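Minutes of the residents' meeting, Prilby House
2022-06-21, common room on the ground floor

Present: Auður Oddsson (chair), Villads Kirkegaard (minutes), and residents from 14 apartments. The apartments on the third floor sent one person for all.

1. Minutes from May
The minutes were approved with one correction. The new key for the bicycle room costs 6 dollars, and the deposit is paid separately.

2. Laundry room
The contract with Likon for the washing machines ends in the autumn. Villads has asked for a price also from Hellton, and it has come, but it does not include repairs. He will ask them again. Until we have both prices in the same form, the meeting did not want to vote.

There was a longer talk about the booking list. Several residents find their time taken by another name when they come down with the clothes. It was agreed that a booking is kept for 10 minutes and after this the machine is free. Large things such as blankets and duvets should be washed in the big machine only, and one at a time.
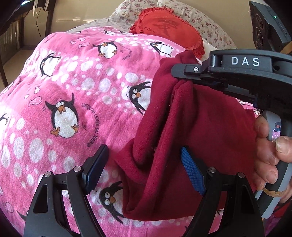 Penguin blanket and dark red cloth.

The drying lines in the yard may be used by all. Please take your things in before the evening, also when they are not completely dry. The request for a second dryer was put forward and will be answered when the new contract is clear.

3. Noise in the stairway
Two residents wrote to the chair about doors that close hard after ten in the evening. Auður has looked at the door closer on the second floor and believes it needs oil. Gronow will be called if the oil does not help. The meeting reminds everybody that the stairway carries the sound more than one thinks.

4. Swap table
The swap table in the spring was liked, and the meeting wishes to repeat it in September. Bedding and children's clothes were most asked for. Things must be clean and folded, and what is left at the end must be taken home again by the owner.
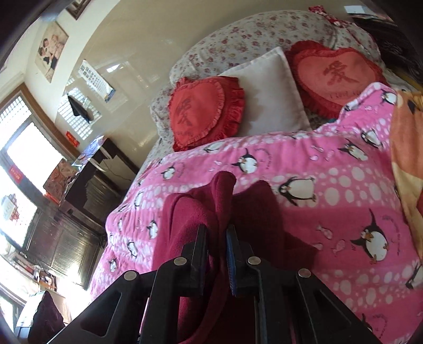

Electrical things are not accepted this time, as we had 3 lamps without plugs standing in the hall for many weeks. Auður will write the notice - Villads offered to translate it for those who need it.

5. Other matters
The light by the back entrance is on during the day. The timer will be checked.
A resident asked if the yard can be used for a birthday. It can, but please write it on the board first.
The question about a cat flap in the cellar door was moved to the next meeting.

The next meeting will be announced on the board by the mailboxes.

Written by Villads Kirkegaard
Read and approved by Auður Oddsson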